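Skirkwood Shared Workshop - build night minutes
2018-06-16
Present: 13. Started late, door code again.

1. Last minutes
Taken as read. Bench vise still not bolted down, carry over.

2. Grundon (hand-held gripper)
Main item. Both fingers printed and on. Black plastic, brass inserts pressed in with the soldering iron. First set of inserts from January went in crooked, binned. New ones look straight, one on the left finger maybe a hair proud. Leave it unless it rubs.

Tried cloth tonight on the pale wood table. Long talk about tip shape. Wedge tip good for getting under an edge, bad on thick stuff. Somebody wants rubber pads, somebody else says pads will catch on the fabric. Agreed to print one pair with a shallow groove and try both.
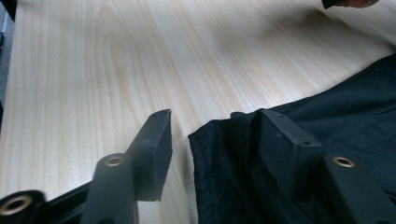 Grundon fingers at the black cloth, left tip over bare wood.

Trigger spring too stiff for long sessions, hand aches. Softer spring to be ordered, pack of 3 is the smallest they do. Cost to come out of the parts tin. Tin has 37 dollars in it, reciept for the last filament still missing, please look in your bags.

Also the screw holes in the finger tips. Drawing says M2, file says M2.5. Whoever edited the file last please fix the drawing. Don't print any more tips till thats done.

3. Mutmont (the arm)
Base plate cut, not drilled. Waiting on the drill press belt. Wrist mount has to take the Grundon fingers without an adapter, so bolt pattern is now frozen. No more changes to it, we said this last time too.

Argument over cable routing, inside or outside the forearm. Outside for now. Zip ties.

4. Printer
Bed sticking on the left front corner. Relevel before every long job. Black filament low, enough for one more pair of fingers and thats it.

5. AOB
Table to be wiped down after gluing, there were drips. Cloth scraps go in the box under the bench, not the trash. Lights off in the back, last one out.

Actions
- groove tips, one pair, after drawing fixed
- order springs
- drill press belt, chase
- vise!!

Closed when the kettle ran out. Next meeting same time, bring own safety glasses.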